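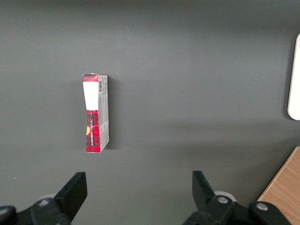
Bench rules for small carton picking -- what are yours?

Posted by tartanbox, July 7, 2019

Hi all, long time reader, first proper thread. I've been asked to write the house rules for our pick and place bench and I've got a draft, but half of it is habit and I'd like to know which half before it gets laminated.

We're a small team (me, Ya-wen Chung and whoever we can borrow) doing repeat grasps on retail cartons. One arm, parallel gripper, little camera at the wrist, dark grey table. The job is dull: carton stands up on its end, arm picks it, arm puts it down, do it again. The current one is a tall thin box with a red and black tartan print and a barcode on the side panel.

Draft so far:

1. One carton on the grey surface at a time. Anything else stays off it.
2. Carton upright, printed front and one side panel both in view of the wrist camera before the run starts.
3. Fingers fully open before the approach.
4. 30 picks per carton, then swap it for a fresh one.
5. Two people in the room if the guard is open. Hand on the stop.
6. Wipe the table between sets.

Rule 4 is the one we're arguing over. Ya-wen wants to keep a carton going until it's properly unusable. I want them gone sooner. Thoughts?

----

gantry_gaz wrote:

I'm with Ya-wen. Real cartons are tatty. If you only ever pick nice square ones your success rate is a fairy tale. We had a customer send us a pallet where every third box looked as though it had been sat on, and the arm that had been perfect for a fortnight went to pieces.

Rule 5 though, good. Keep that one and put it first. Why is it fifth?

----

tartanbox wrote:

Fifth because I wrote them in the order I thought of them! Fair point, moving it up.

On the tatty boxes, yes, but I want to know HOW tatty. The tartan one has a bit of creasing low down on the front and the panel looks slightly bowed near the middle. Is that from the factory or from us? No idea, and no record of it either way. That bothers me more than the dent does.

----

Cheuk-hei Shek wrote:

Then write a rule about the record and leave the number alone. At Vasseur we graded every carton before it went on the bench. A is square, B is marked or creased, C is bowed or dented. The grade goes in the log beside the run number and you can sort it out afterwards. Yours sounds like a C to me. Nobody had to agree on when a box was finished, which saved a lot of shouting.

Also regrade at the end of the set. Ours dropped a grade more often than anyone liked to admit, and nearly always it was the grip force.

----

gantry_gaz wrote:

Grading is fine until you've got three people grading. One man's B is another man's C. We tried it for 40 cartons in February and the sheets were useless.

----

Cheuk-hei Shek wrote:

Did you have reference boxes? You need one of each grade on a shelf by the bench with the letter written on it in marker. Without those, yes, it's just opinions.

----

gantry_gaz wrote:

...we did not have reference boxes.

----

pollyprop wrote:

Can I be a pain about rule 1? "Off the grey surface" is a bit loose. What counts as off? If something pale is close enough to show at the side of the wrist camera's view, the software might see it even when your people don't think of it as being on the bench. Bright things against dark grey stand out horribly. We mark a keep-out line in tape and measure it from the carton's start point. Same goes for bits of board or a neighbouring table in a corner of the view. They don't have to go, but they shouldn't move halfway through a set.

And for rule 6, wipe BEFORE the set as well. Tiny specks show up on that sort of surface and you'd be surprised how long I once spent chasing one that the detector thought was a part.

----

tartanbox wrote:

Not a pain at all, that's just what I was after. "Nothing moves in the camera's view during a set apart from the arm and the carton" -- would that do it?

----

pollyprop wrote:

Better, yes. Stick the tape down too, though. People obey tape.

----

ned_at_grernix wrote:

Going to disagree with nearly everyone. We're on 972 logged picks on the current job and have four rules in total: stop button in reach, guard shut, log everything, don't fiddle. Every extra rule is one more that gets skipped at half past four. Check the finger screws at the start of the day and crack on. If the background changes a bit, good, the system should cope with it.

----

Cheuk-hei Shek wrote:

That works if you're testing whether it copes. If you're comparing 2 grippers and the background wanders, you've learnt nothing about the grippers. Depends what the bench is for.

----

ned_at_grernix wrote:

True enough. Does the draft say what it's for?

----

tartanbox wrote:

It does not. Right. Adding a line at the top.

Revised order, then: what the bench is for, two people and a hand on the stop if the guard's open, finger screws checked each morning (pinched from Ned, thanks), wipe before and after, tape line, nothing moves in view, grade the carton A to C before and after, fingers open before approach. I've taken the 30 out. Ya-wen has read this over my shoulder and is being unbearable.

Still stuck on grip force. Do people set it per carton or per job?

----

pollyprop wrote:

Per carton type, written on the reference box. And start low.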